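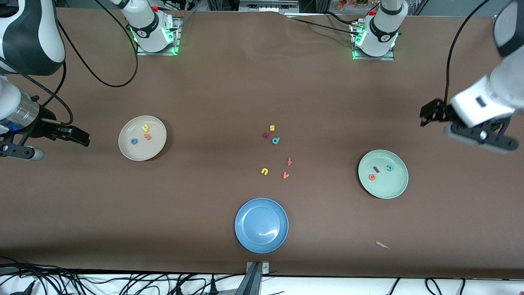 Hamdia Sisay writes that the lunches should begin at half past twelve and not at noon, as the number 11 bus does not reach Pletbridge until ten past and those who walk up from the stop come in after the soup has been served. Her letter was one of several received in August, and the point was made again at the open meeting. The start time has been moved accordingly.

Pletbridge Shared Lunches
Interim report to the Cormier Fund
Oct 22, 2021

1. Purpose of this report

This report covers the first half of the grant period. It sets out what has been delivered, where the work has departed from the plan agreed with the Fund, and what is proposed for the remaining months. A statement of spending has been sent separately.

2. Background

The grant was awarded to provide a cooked midday meal, at low cost, to older residents of Pletbridge and the nearby villages, and to others who would otherwise eat alone on most days. The meals are served at Kastell House, which has a kitchen, level access from the car park and a dining room on the ground floor. Guests pay what they can into a box by the door. No record is kept of who has paid.

3. Meals served

A total of 866 meals were served in the period. The plan had assumed a slow start, and attendance in the opening weeks was indeed low. It rose once the surgery agreed to display the menu in its waiting room. The number of separate guests to date is 73, of whom most come every week. The remainder come from time to time, often in the company of a regular guest.

The menu is kept plain. There is soup, a main dish with two vegetables, and a pudding. A meatless main dish is offered at every lunch. Fish pie has been the most requested dish and will be served more often over the winter. The lentil bake was not well liked and has been withdrawn.

4. Kitchen and dining room

The old cooker at Kastell House failed its inspection before the first lunch and had to be replaced. The Fund agreed to meet the cost from the equipment heading, which left less than planned for tables and crockery. Second-hand crockery was bought from a hotel that was closing down. It does not match, but it is sound. The folding tables already in the building have been kept in use, with new feet fitted to stop them slipping on the polished floor.

The serving hatch remains too narrow for two people to work at together. A builder has looked at it and advises that widening it would mean moving a cable. A quotation is awaited. Until then, main dishes are carried through the side door and only soup and puddings pass through the hatch.

5. Transport

Transport has been the weakest part of the project. The plan relied on a shared minibus, and this was available on far fewer days than had been promised. Lifts have been arranged by telephone on the morning of each lunch, an arrangement which takes up a good part of the cook's time. Some 200 return journeys were made in this way. Guests from the outlying farms have been the most affected, and several have stopped coming.

We have asked the taxi firm in Pletbridge for a fixed price for a regular round trip. If the price is acceptable, we will ask the Fund for permission to move money from the publicity heading, where there has been little need to spend.

6. Views of guests

Guests were invited to an open meeting and to send in written remarks. The food was generally praised. Edgars Pärn asked for larger print on the menu and for the radio to be turned off during the meal. Both requests have been met. Other guests asked for a second sitting, for tea to be brought round before the plates are cleared, and for a quieter table for people who are hard of hearing. A table by the far wall is now set aside for this purpose. A second sitting cannot be offered with the present staff.

7. Staffing

The cook has been in post throughout. The post of kitchen assistant was vacant for part of the summer and has now been filled. Both hold a current food hygiene certificate. Cover for sickness is still arranged informally, and one lunch had to be cancelled at short notice for this reason. Guests were told by telephone and a cold meal was delivered to those who asked for one.

8. Remaining period

Lunches will continue weekly, with a break of one week at Christmas. The following matters are outstanding:

Price from the taxi firm
Quotation for the serving hatch
Written arrangement for sickness cover
Renewal of the agreement with Kastell House, on the same terms

The Fund's agreement to the proposed change in headings is requested before the next payment is made.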